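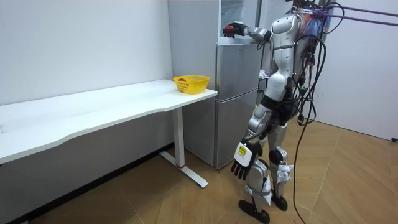 Page last changed: May

Why Is the Fridge Cold? (And Where Does the Warm Go?)

Have you ever stood in front of the fridge with your hand in the top part, not sure what you wanted, until a grown-up shouted at you to hurry up? I have. I did it so much when I was little that my aunt stuck a note beside the handle that said CHOOSE FIRST, THEN OPEN. So let's talk about fridges, because they are much stranger than they look.

My first big surprise was that a fridge doesn't make cold. I thought there was a sort of cold machine inside, puffing it out like a snowman with a bad cough. But cold isn't stuff you can make. Cold is what's left when you take heat away, and taking heat away is the fridge's whole job. It grabs heat from your milk and your carrots and your leftover noodles, and carries it outside into the room.

How does it carry it? Try this. Lick the back of your hand (go on!) and blow on it. Feels chilly, doesn't it? The wet part is turning into a gas you can't see, and it needs heat to do that, so it steals some from your skin. A fridge does the same trick inside thin pipes. There's a special liquid in there that turns to gas very easily, and when it does, it soaks up heat from the air around your food. Then a pump called a compressor squeezes the gas so it gets hot. The hot gas runs through more pipes on the outside, gives its heat to the room, and turns back into a liquid. And around it goes again — all day and all night.

That humming you hear is mostly the pump. If it stops humming for a bit, the fridge isn't broken. It has a thermostat, a part that checks the temperature and says "that'll do for now."

What number is "that'll do"? In the United States the rule to remember is 40 degrees Fahrenheit or colder for the fridge part. The freezer should be at 0. The little germs that spoil food grow slowly when they're cold, and quickly when they're warm. If the food has been sitting out on a really hot day, over 90 degrees, it should go in the cold within an hour. On ordinary days you get 2 hours. My friend Zodwa Hlongwane learned this from a potato salad, and she would like me not to say any more.

Now for the door. Warm air from the room slips in whenever you open it, and cold air slides out at the bottom. Cold air is heavier than warm air, so it sinks. Take your socks off next time and stand close when somebody opens a tall fridge. You can feel it rolling over your toes! All that new warm air has to be cooled down, so the pump starts up again and uses more electricity.

Lots of fridges have two compartments, one above the other, with their own doors. Open one and the other keeps its cold to itself. Some have the freezer on top and some have it at the bottom. Ours is on top, and I needed a chair to get at the popsicles until I was nine.

Rafsan Mollah from my old street wrote to ask if you can cool a hot kitchen by leaving the fridge open. What a good idea, and sadly it won't work. Remember where the heat goes? Out into the same room! The pump makes extra heat of its own too, so you'd end up with a warmer kitchen and sour milk.

Something to try at home

Ask a grown-up first. You'll need two cups of water, filled to the same height, and a fridge thermometer if you have one (a plain one made for food is fine).

Put one cup on the top shelf and one on the bottom shelf, and leave them overnight. In the morning, measure both. Are they the same? In my fridge the bottom one was colder, but Kiều Hầu did it at her house and got the opposite. Fridges have fans and vents in different places, so yours might surprise you. Write down what you get and draw your fridge with the coldest spot colored blue.

And please shut the door while you're drawing.

More to read
Why does ice float?
What makes popcorn pop
How does soap get things clean?
Where does the bathwater go
Why bread goes moldy (with a gross experiment)
Ask me a question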